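Start | Küche | Geräte | Tests | Kontakt

Getränkekühlschrank Zornonex 101: klein im Preis, groß genug für uns

Februar, von der Redaktion Istness
2 Kommentare | 420 mal geteilt

Seit dem Winter benutze ich dieses Gerät im Aufenthaltsraum. Der Aufbau war einfach, nur die Anleitung ist sehr kurz geschrieben.

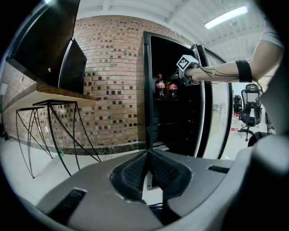 Glastür offen, oben zwei Flaschen Cola, darunter noch viel Platz.

Die Tür schließt bei mir gut und das Glas lässt sich leicht putzen. Weniger gefällt mir das Geräusch in der Nacht, man hört es bis in den Flur. Für ein Schlafzimmer würde ich ihn deshalb nicht empfehlen.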